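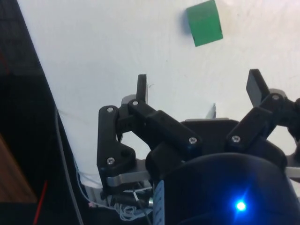 Most of the arguments I have had about money in the last year have been about small repairs. My landlord's agent, Latalon, charges tenants for what it calls surface deterioration, and nearly everyone who has rented a flat knows what that means in practice. It means a tick on a form next to a mark you stopped seeing months ago. A white table is the worst thing you can put in a furnished flat, as even a tiny dark fleck shows up on all that clean surface, and somebody will be asked to pay for it.

I was asked for 122 pounds. The item was a kitchen worktop, the damage was a stain smaller than a shirt button, and the sum was described as a contribution. I paid half after two letters and a phone call that lasted through my lunch.

My view is that wear should be the owner's cost, full stop. A tenant who lives somewhere for three years will scratch things, and the rent already pays for that. If I hire a van I expect to be charged for a dent. I do not expect to be charged for the tread on the tyres.

Khrystyna Pylypenko, who let out two flats on Kostiuk Road for 15 years, disagrees with me on part of this. She told me her worst year of repairs came to 3,008 pounds, most of it for one tenant who cut bread straight on the counter. I accept that. Cutting bread on a counter is a choice and she was right to bill for it. But she also said she never charged for a mark she could cover with a kettle, and I wish more agents worked that way.

The trouble is the inventory. Mine ran to 26 pages and described every wall as "good". Good is no use to anyone in a dispute. A wall with a filled hole and a wall painted that morning were both good when I moved in, and only one of them was still good when I left.

I would have the law set out a fixed life for each kind of fitting — carpet, worktop, paint — and let the charge fall every year until it reaches nothing. Some agents do this already. Latalon says it is looking into it, and has been saying so since January.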